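Bumura two-finger gripper, add-on for light arms. Three weeks in, quick notes.

Came in January, no manual in the box, just a card with a link. Bolted on fine. Teach pendant found it first try. Finger tips are wedge shape, stiff, open pretty wide. Set the open width by hand the first day, default was way too tight for foam. 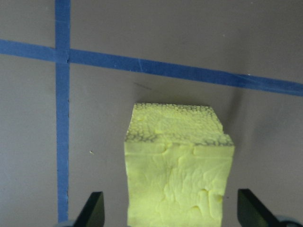 Fingers open, soft foam block, tape for placement.

Force control is the good part. Lowest setting is OK for soft stuff. Medium leaves dents, dont bother. Cable is the bad part. Too stiff, wants to swing into things when the wrist turns. I ended up with a 21 point program just to keep it out of the way. Taping off a grid on brown paper made that a lot quicker btw. 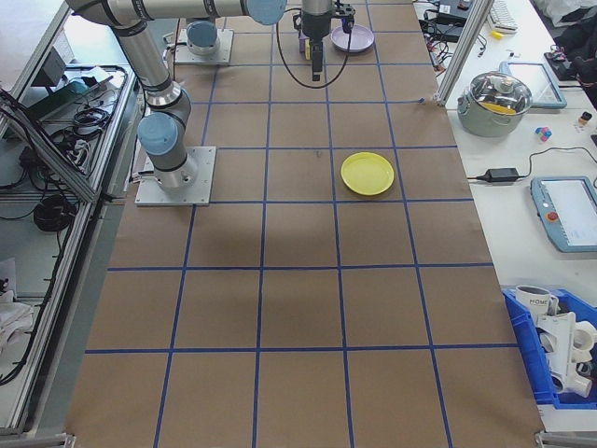 Qiuyue Du wrote back that the cable gets better if you clip it at the elbow and leave slack at the wrist, and that the Danko one at the same price is worse. Have not tried the Danko. The clip helps a little.

Block to plate jobs are where it earns its keep. Small blocks, plastic plates, over and over. More than 300 cycles on one set of tips, some wear at the corners. Thin flat things, forget it. Support answerd in a day, polite, no fix yet.
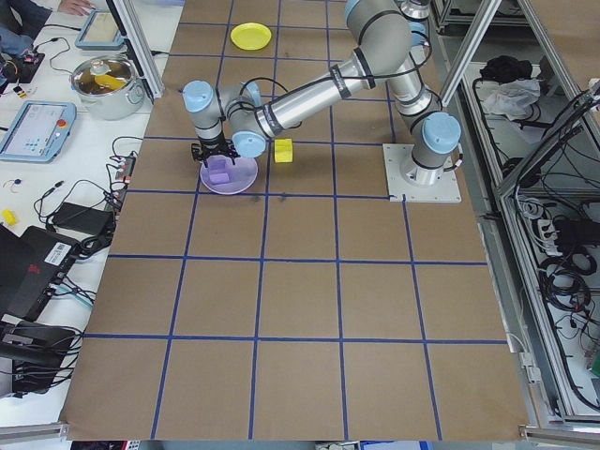 Booker Abernathy
Staff reviewer, Testance

Would I buy again? Yes for light pick and place. No if you need plates picked up flat. Spare tips are overpriced, get one set anyway. Firmware update due soon, will add to this if the cable thing changes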